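Bins, Again

Every few years somebody discovers storage bins, and this spring it was our turn. The back stockroom now has steel shelving and a great many blue plastic bins, and I have been asked to say something nice about it in the newsletter. I'll try.

The bins came through Brallora, who also sold us the idea that a shop our size loses 40 minutes a day looking for things. I asked where that number came from and got a brochure. My own guess is that we lose most of our time looking for the one person who knows where things are, and she takes lunch at 1.

Kadri Raudsepp ran the changeover on a Saturday with four people and a lot of masking tape. Give her credit, the floor is clear for the first time since I started. You can walk to the back wall without turning sideways. The old cardboard boxes are gone, including the one marked MISC 2, which I had grown used to.

What I don't buy yet is the claim that open bins keep themselves tidy. An open bin is an invitation. Somebody has a leftover part in their hand, the phone rings, and the nearest bin gets it. Our last system, the drawers from Lenum, was going to fix this too, and by the end we had 31 drawers with labels and maybe half of them told the truth.

The big bins worry me more than the little ones. A big bin with three things in it looks like wasted space, so people fill it, and then the thing you want is at the bottom. Mahsa Bakhtiari wants long parts kept in trays where they can be seen, and I'm with her on that. She also wants every bin labeled on the front by the end of June. I'm with her on that too, provided somebody goes back in the fall and checks the labels against what's inside.

Then there's the color. All blue, because blue was what Brallora had at the price. I asked for a second color for returns and was told we could use stickers. We tried stickers in the old room. They end up on the floor, on shoes and once on a customer's invoice.

So, a few requests. If you take the last of something, write it on the sheet by the door. If you don't know where a part goes, leave it on the white table and Kadri will sort it Monday morning. Please don't stack bins to make room for your coffee.

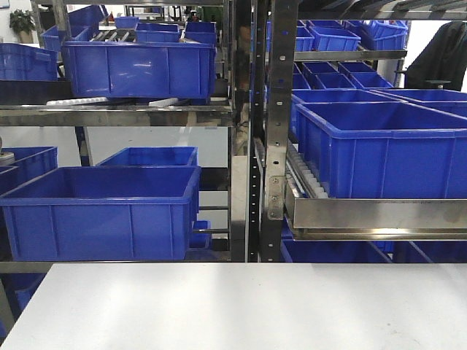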